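Drollow holiday cottage: my changeover safety check, with comments

I look after Drollow on behalf of the owners, and this is the list I go through each time one lot of guests leaves and the next is due. It started as ticks on the back of an envelope. Then people asked me to write down what I found, so now it has comments as well, and I'm afraid I do go on a bit.

Smoke alarm, landing – OK
Pressed the button, nice and loud. New battery went in back in February.

Smoke alarm, downstairs hall – OK, just
Works, but the cover is loose and I had to twist it twice before it clicked home. I'd like a new one before the autumn.

Carbon monoxide alarm, sitting room – OK
Green light on, test fine. Somebody had moved it behind the curtain again. I've put it back on the shelf and stuck a label under it saying LEAVE ME HERE PLEASE.

Fire blanket – needs doing
It's hanging on its hook but the tapes have been pulled down and stuffed back up any old how. Needs folding properly, or better still replacing. I'll ask Bernd, he gets them cheaper than I can.

Stairs and handrail – needs doing
The bottom bracket wobbles. It's been wobbling for ages and I've been tightening it with a butter knife, but the screw hole has gone soft and wants filling. Carpet is sound all the way up.

Kitchen worktop and sockets – OK
No cracks, no scorch marks on the plugs, kettle lead in good order. I wiped down behind the toaster while I was there (crumbs are a fire risk too, whatever Henrik says!). 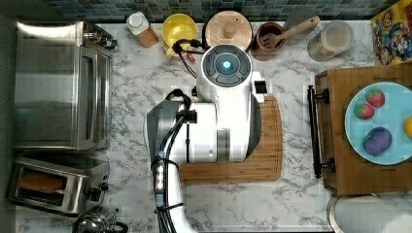
Anneliese Voß

Hot water – watch
Kitchen tap fine. The bathroom basin runs hotter than I'd like, and we do get families with little ones, so could we have the mixer valve looked at? In the meantime there's a card by the tap.

Windows upstairs – OK
Both restrictors in the back bedroom hold. The front one sticks in damp weather but it opens far enough to climb out of, and I know that for a fact as I made Henrik try it.

Outside steps – failed
Green and slippery again. I scrubbed them and they're better, but the second one down rocks when you stand on the left side. I've put a flowerpot on it so people walk round. Please can this one be first in the queue.

First aid box – OK
Plasters topped up, burn gel in date. The tweezers have gone, as they always do. Bringing a pair from home.

Checked Jun 2, 2020. Steps, fire blanket and handrail still to do. I'll pop in again once Bernd has been and tick them off then.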